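Can a Machine Put the Kitchen Away Yet?
Term project report, Household Technology elective

1. What we set out to do

Our group wanted to find out how far machines have come with ordinary chores, in homes and behind shop counters. We picked the kitchen bench as our main case and the stockroom shelf as our second. We left out vacuums and lawn mowers, as these are already sold everywhere and other groups had them. 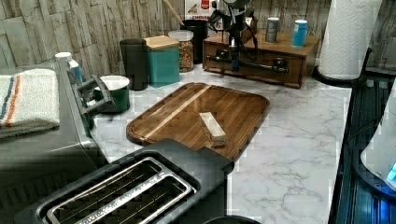
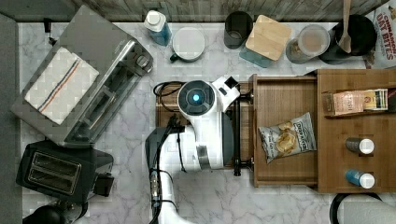 Figure 1. The kitchen counter used for the bench tasks, with the cutting board and wooden drawer unit. The arm is near the open drawer in the second photo.

2. Method

We wrote a list of small jobs that most people do without thinking: open a drawer, take something out, put something in, close it, move an object onto a board, fold a towel. Each job was scored from 0 to 4, where 0 meant the machine could not start and 4 meant it finished with no help from a person. In total we scored 108 attempts between the kitchen and the stockroom, spread over February.

The stockroom tasks were done at Salley, a small homewares shop that let us in before opening. We used the same arm in both places and a control program called Sistska. Towels and cleaning cloths for the folding task came from Multutex.

Two of us scored every attempt separately and then compared. Where we disagreed by one point we took the lower score. Where we disagreed by more, we threw the attempt out and ran it again.

3. Results

Drawers were the best of the kitchen jobs. A drawer with a proper handle gives the gripper something fixed to pull on, and it moves in only one direction. Closing was easier than opening and could be done with a push.

Bags of chips and other soft packets were harder. The packet changes shape when it is squeezed, so a grip that looked fine at the start often slipped during the lift. Boxes and cans gave steadier scores.

Folding was poor. The arm could pick up a cloth by one corner but rarely found the second corner, and most folding attempts scored 1.

At the shop, placing boxes on an empty shelf went well. Filling a gap between other boxes did not – the arm tended to bump the neighbours, and a person had to straighten the row afterwards.

4. Time and effort

Speed was a problem in all tasks. Moving an item from the counter to the drawer took the arm around 2 minutes, and one of our group did it in a few seconds. Setting up took longer again, and we did not count that time in the scores. If we had, the kitchen results would look worse.

5. Comparison with other work

The Kuipers report we read in class found much the same split between hard and soft objects. Its test kitchen was nearly bare, though. Ours had a toaster, jars and canisters left on the counter, and we think the clutter lowered our scores a little.

6. Limits

We had one arm, one kitchen and one shop. We also got better at placing the arm as the month went on, so later attempts are not strictly fair against the early ones. The towel scores in particular should be treated with care – we changed towels partway through.

7. Findings

A machine can do parts of a chore now, mainly the parts with solid objects and plenty of space. We did not see it do a whole chore from start to finish at a speed a household would put up with. For shelf stocking the gap is smaller, and we would test that further with narrower aisles and mixed box sizes.

The scoring sheets are in Appendix A and the task list is in Appendix B.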